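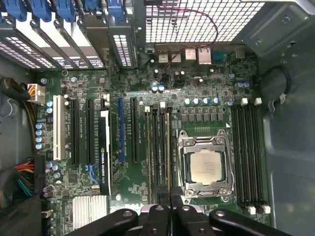

My dog won't go down the stairs at our new place. She goes up fine, then stands at the top and whines until someone carries her. Menau is a five-year-old shepherd mix and she isn't light. Last night I had my desktop open with the processor clamped under its metal bracket and the lever hooked down, and I had to leave it like that to go get her. The vet in Mikorville checked her hips and back and found nothing. Any ideas?
Posted by tibor_virag, Mon 5 May

Are the stairs bare wood? Ours refused until we put down carpet treads. We paid for the grippy kind and she was using them the same week.
Posted by edileuza_s

Bare wood, yes, and pretty steep. 332 posts in the old stairs thread and half of them say treads, so I guess I'll order some. I don't want to spend a lot if she's just being stubborn.

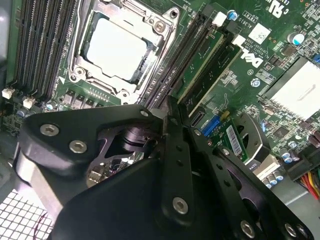 The other thing is that she did stairs at the old apartment every day, but those were concrete and had a landing halfway. Here it's one straight run. I've tried chicken on every step. She stretches down for the first piece and backs up.
Posted by tibor_virag

She isn't being stubborn, she's scared. Stop carrying her from the top. Carry her to the second step from the bottom, set her down and let her do the last bit. Add a step when she's relaxed.
Posted by Dwivedi8

I'd disagree on the carrying. If she wriggles you both go down. Use a harness and walk beside her.
Posted by edileuza_s

With a dog that size, maybe. Mine was 20 pounds. I'd still start at the bottom.
Posted by Dwivedi8
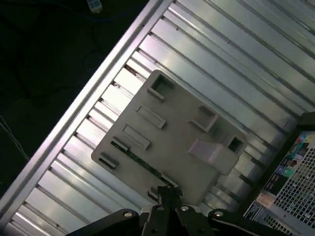 Plastic plate on the ribbed metal panel.

Treads came. I put them on the bottom five and started there with the harness. She did two steps with her ears back, then three.
Posted by tibor_virag 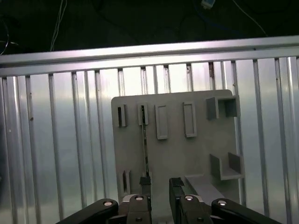

How long should each practice be?
Posted by tibor_virag

A couple of minutes, twice a day, and quit while she's still taking the food.
Posted by Dwivedi8

Agree with that part. And trim the fur between her pads.
Posted by edileuza_s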